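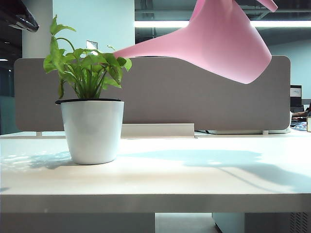 3.2 The Watering Task

We settled on watering as the first full task for the Shek arm after a good deal of back and forth. The arm had been put together over one long January in the shared workshop at Bornlow, largely from parts that members already had in their drawers, and for a while it did little more than move foam blocks from one tray to another. Foam blocks are forgiving. We wanted a job that people do at home without thinking, that has a clear beginning and end, and that would show us where a low-cost build starts to struggle.

A watering can turns out to be a fine teacher in this respect. The part that matters, the tip of the spout, sits a long way from the part being held, so a small error at the wrist grows into a large one at the leaves. The weight also changes as the can empties, and our shoulder joint, which is driven by a belt we cut and joined ourselves, sags a little more under a full can than an empty one. Readers who have built something similar will know the feeling of tuning a joint lovingly in the evening and finding it has its own opinions by morning.

Figure 4 shows the approach pose. The pink can is tilted with its spout pointing down toward the plant, and the slender tip is held just to the right of the upper leaves, clear of the foliage. We treat this pose as a checkpoint in the program. The arm pauses there, the controller compares the joint readings with the stored ones, and only then is the can tipped further. Early versions went from lift to pour in a single sweep, and we lost more than one leaf that way – a modest price, though the plant's owner did not see it quite like that.

Figure 4. Approach pose for the watering task, with the spout held near the plant before the pour.

The motion itself is taught by hand. A person guides the arm slowly through the task while the Purnix controller records the joint angles, and the recording is then smoothed and played back. We kept 242 of these recordings for the work described in this paper. Imogen Dunmore, who wrote the smoothing code, found that heavy smoothing made the arm look graceful but rounded off the very part of the path where care was needed, near the leaves. Her answer was to smooth the lift and the return quite strongly and leave the last stretch of the approach almost as it was taught. It looks a touch nervous on playback, and we have grown fond of it.

We fill the can to 419 grams of water before each run. This is less than it will hold, but it keeps the load within what the wrist motor can carry without getting warm, and it is plenty for one pot. The pour is ended by a timer. We did try a small scale under the pot, and may well go back to it, but the readings jumped whenever somebody leaned on the desk – and in a shared room, somebody always does.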